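Pegs, holes and a clear desk

If you've popped up to the first floor at Sonwood since April you'll have noticed that the desks by the window have grown walls. White ones, full of holes! They're the perforated panels we ordered from Fumadeck after the great reshuffle, and I've had so many people ask me about them (mostly "are they meant to let the light through?" – yes, they are) that I said I'd write something for the newsletter.

I'll confess I wasn't keen. I liked my old fabric screen, where I could stick a drawing pin in wherever I fancied and forget what it was holding up. But the fabric ones had gone a very sad colour, and after a few weeks with the new sort I've come round completely. You get your privacy, you still get some daylight, and all those little holes are just begging to have something hung in them.

Which brings me to the holders. They come from Koivisto in a bag, and they're a lovely pale green, a bit like the mint ice cream we used to get at the seaside. I tipped a bag out on my desk and spent far too long of a lunch hour playing with them. There's a knack to it. Hook in first, tilted up a touch, then let the body drop down flat against the board. If you try to shove it in straight it'll sulk and fall off the minute you hang your headphones on it, and then you're under the desk on your hands and knees looking for it, as I was, twice.

My other tip is to put up fewer than you think you need. I started with a grand plan involving the whole board, with a drawing and everything, and took most of it down again by teatime. Have a go with 3, live with them for a bit, and move them when you find yourself reaching the wrong way. They don't need to be in a neat line either. I like mine going up in steps so that the cables don't tangle.
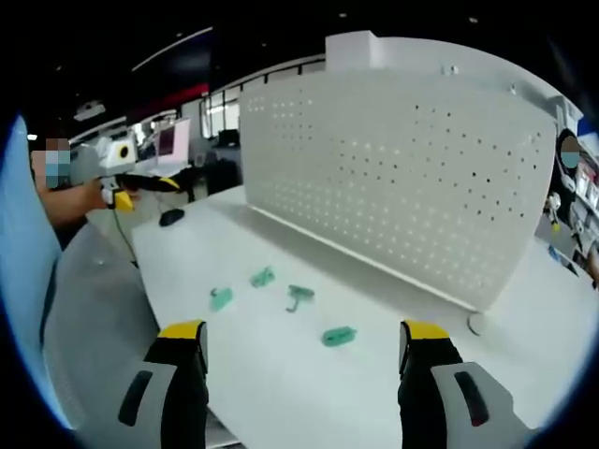 Green bits on the desktop, and green holders up on the board.
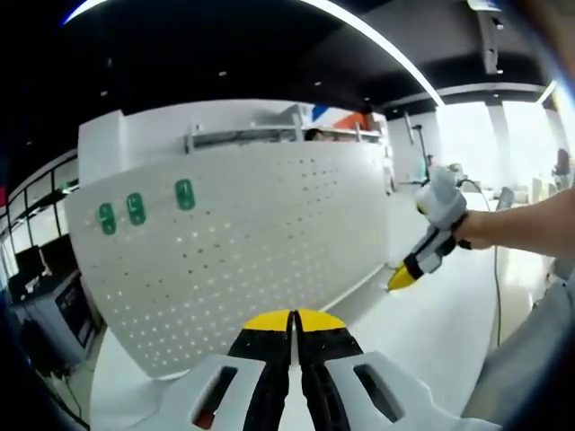
Now, what to hang. Lanyards, obviously. Scissors, if you trust your neighbours. Somebody in accounts has a tea towel on theirs, which I thought was inspired. Please don't hang plants from them – the holders are fine with light things, but a pot full of wet compost is asking for trouble, and the desktops do mark if water sits on them.

There are 40 bags in the stationery cupboard, on the shelf under the Skiltach label rolls, and you can just help yourself. If you've got any going spare after you've set yours up, pop them back in the bag and back on the shelf. And if your panel wobbles, send a note to facilities on extension 253, as the fixings along the bottom sometimes want a quick tighten.

Next month I'm tackling the drawer of mystery chargers, so do have a look in yours before I get there.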